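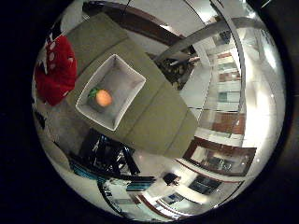
4. Using your tray around the living room

Your Vavine tray is square, with raised sides, and it's made to go wherever you do – the couch, the window seat, the spare bed on a slow November afternoon. Once you've got the hang of setting it down on something soft, you'll want it everywhere!

4.1 Setting the tray on a couch

1. Clear a space on the seat cushion a bit wider than the tray. Move throws and loose pillows to the end of the couch.
2. Press the cushion with your palm. If it springs back slowly, pick a firmer spot closer to the frame.
3. Lower the tray flat with both hands, well back from the front edge of the cushion.
4. Let go and wait a moment. Soft seats settle, and the tray may lean a little.
5. If it leans, slide it away from the seam and try again.

Note: A rounded cushion end slopes more than it looks. Keep the tray toward the middle of the seat.

4.2 Adding fruit and greens

A single orange with a leafy sprig tucked beside it looks wonderful against the white, and it's a lovely thing to hand to a guest.

1. Wipe the inside of the tray with a dry cloth.
2. Put the heaviest fruit in first, near the center.
3. Tuck the sprig against one side of the fruit. It helps stop a round orange from rolling!
4. Pat greens dry before they go in, so no drips reach your upholstery.

Caution: Do not leave the tray on a couch while someone is sitting down or getting up. Lift it first.

Caution: No candles, hot dishes or open drinks on soft seating, even for a minute.

4.3 Moving to a side table

The tray also sits nicely on the Ganby side table (sold separately, part no. 1579). Check that all the feet touch the floor before you load it, and leave a gap between the table and the couch – 20 mm is plenty.

Note: Washing instructions are in section 6. For a replacement tray, quote model Cletberg 101 when you write to Noreen Malik at our parts desk.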